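4.3 Recording a demonstration with the hand-held gripper

This section covers recording a task by hand with the Stikix gripper. For remote control of the arm from the operator desk, see section 5. Complete the pairing procedure in section 4.2 before you start.

Preparing the work surface

1. Clear the table of everything that does not belong to the task. Marks in the surface itself, such as stains and scratches, may stay.
2. Place the task object within easy reach. It need not be in the centre of the table, and its position should change between recordings.
3. Switch on the room lights and leave them at the same setting for the whole session.
4. Check the finger padding. Light wear does not affect recording. Replace a pad if it slides on the finger when pressed with the thumb.

Note: A soft reflection on the table top is acceptable. If a reflection hides the object in the preview, move the object or turn the table.

Checking the view

5. Hold the gripper over the near side of the table with the fingers open and pointing away from you.
6. Open Preview in the Serkus software. Both fingers must be visible, with a clear area of table between them.
7. Tilt the wrist until the far end of the table comes into view. Chairs and other furniture in the background may remain, but they must not be moved until the session has ended.

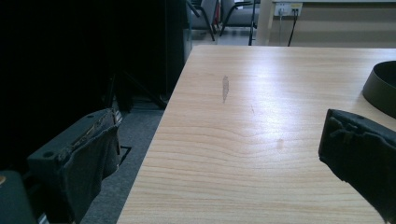 Figure 4-6. Preview with both fingers in view. The round object is only partly in view at the upper right, beyond the right finger.

If the object is only partly in view, as in Figure 4-6, recording may still begin. The first movement must then bring the whole object into view before the fingers approach it.

Recording

8. Press the trigger button once. Wait for the short tone.
9. Hold the gripper still for two seconds.
10. Carry out the task at an even pace. Keep your free hand out of the view.
11. Return to the starting position and hold still for a further two seconds.
12. Press the trigger button again to stop.

CAUTION: Do not let the fingers strike the table edge. A hard knock can shift the camera mount. If this happens, discard the recording and repeat section 4.2.

CAUTION: Keep your fingers clear of the gap between the gripper fingers while the trigger is pressed.

Number of recordings

A simple pick-and-place task normally needs about 200 recordings. Save the session after every 10. Failed attempts should be marked Reject in the session list and left in place. Do not delete them, as the file numbering will no longer match the log.

If the software reports "Tracking lost", lower the gripper to the table, wait for the status light to turn green and restart from step 8. Repeated tracking errors are covered in section 7.1.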